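Where Does the Lunch Go? Food Waste in the Stummont Dining Hall
3 min read

Ezequiel Segura, group 4. Final report, draft 2

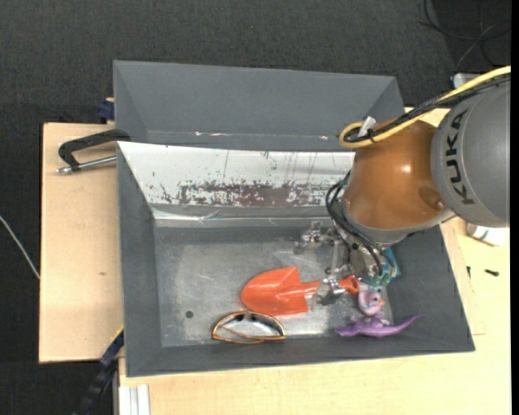 How much food gets thrown out at one lunch? We weighed 60 pounds on a Tuesday, and that was only plates, no kitchen scraps.

Background
Stummont serves lunch to 297 students. Menu comes from Prernau, the catering company, on a four week cycle. Past reports looked at trash as a whole. We only wanted plate waste, meaning stuff people took and didnt eat.

Method
Three bins by the tray return: bread and pasta, vegetables, everything else. Liquids poured off first. Weighed each bin at 1:30 on a bathroom scale, subtracted the bin. Did this in February for 18 lunches. Two got thrown out of the data (scale battery died, then a field trip and half the school gone).

Results
Bread and pasta was the worst bin nearly every day. Vegetables did better than we guessed, except the green beans. Pizza days were lowest. Soup days look low too but thats the liquids rule, so don't trust them.

We also asked people at the tray return why they left food. Most common answer was the portion was too big. Second was no time, mostly from second lunch, who get in line late becuase gym lets out late.

Problems
Sorting was messy. Some people dumped everything in the first bin. Pasta salad went in two different bins depending who was on duty. Mr. Bélanger said to note the scale only reads whole pounds, so noted.

Next
Try a half portion line for pasta, one week, same bins. Ask Prernau for how much they cook per day so we can get a percent. Still waiting on the email back.

Last updated: February
Questions: Dwight Bélanger, room 18 | © Stummont | Back to top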